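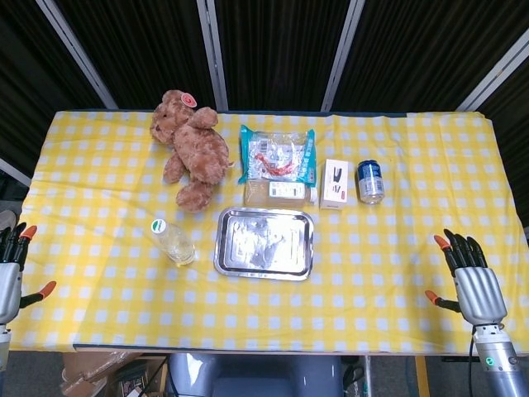

Teleoperation > Hands and gloves

Ticket 438 – Right thumb lags behind glove during tray task
Status: Resolved
Opened by: Rakiya Chukwu
Assigned to: Tomos Gwynne
Opened: 17 December 2020

Problem
While recording demos of the tray task (pick an item off the checkered cloth, set it in the metal tray), the right thumb closes late. The fingers follow the glove fine. Left hand is OK. It shows up most on the juice bottle and the can, where the fingers arrive first and push the item away. The teddy bear is soft enough that the grasp still works. I threw out 8 demos.

Tried so far
Restarted the glove software, no change. Recalibrated the right glove twice, no change. Swapped operators – Idris Morris sees the same lag.

Reply from Tomos Gwynne
Does it happen with the arm parked, or only when you reach? Please send one log of each, and leave the objects where they are so we can compare.

Reply from Rakiya Chukwu
Only on reach. Parked, the thumb keeps up. Both logs are in the Skosside folder.

Reply from Tomos Gwynne
Thumb commands are being dropped when the wrist moves fast. The smoothing filter on the right side was set to 5 and the left is at 2. Someone probably changed it in June and it got saved to the profile. Set right to 2, save, then reload the profile before you put the glove on.

Reply from Rakiya Chukwu
Done. Ran the can and the juice bottle again and the thumb closes with the fingers. The stapler box still slips sometimes, but that looks like my grip – will open a new ticket if it keeps up. OK to close.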